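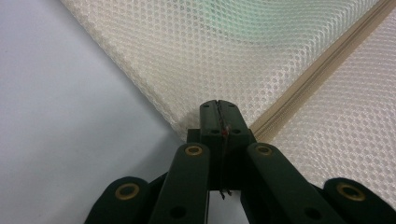
Mesh laundry bags: keep the torn-pad episodes or drop them?

I'm putting together a set of hand-held gripper demos for a policy that should pick up a mesh bag by the fabric and then deal with the zipper. We have 1,187 episodes so far, all on a plain pale surface. Going through them I see a lot where the fingers are closed right at the bunched edge of the mesh, with the zipper just off to one side, and from the wrist view I can't tell if the operator meant to go for the fabric or the zipper. Do I label these as two tasks, or leave them as one and let the model sort it out? We also have 8 operators and they don't all do it the same way.

Eoin Cronin
Posted March 2026

Aidan Lynch

Two tasks. Have the operator pick the task before pressing record, so the label comes from them and you don't have to guess it from the video later. We did this at Loma with pillow covers. For the ones you already have, watch the last 5 seconds of each. If you still can't tell, put them in a separate folder and train without them first.

On the operators, write one page on how to approach the bag and have everybody read it. Don't force them all into one motion. Small differences are fine, but going for the zipper from opposite sides with the same label gave us trouble.
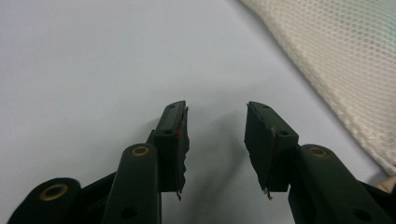
Check the fingertips before you worry about labels. The inner pads on yours are ragged along both edges, and with the fingers open you can see the layer hanging down at the bottom on the right one. Mesh catches on that kind of thing. A grasp that holds because a thread snagged teaches the model something you don't want. I'd put on new pads, record 10 episodes of each task and compare them with the old ones. Write the pad change in the log too. We skipped that once and lost most of June finding out why two batches didn't match.

Posted by Harnilen

just delete the bad ones, over half of any set is junk anyway

Posted by brulthorpe

Thanks Aidan. We don't have a pad log, so I'll start one and split the labels. I'm not deleting anything yet.

Eoin Cronin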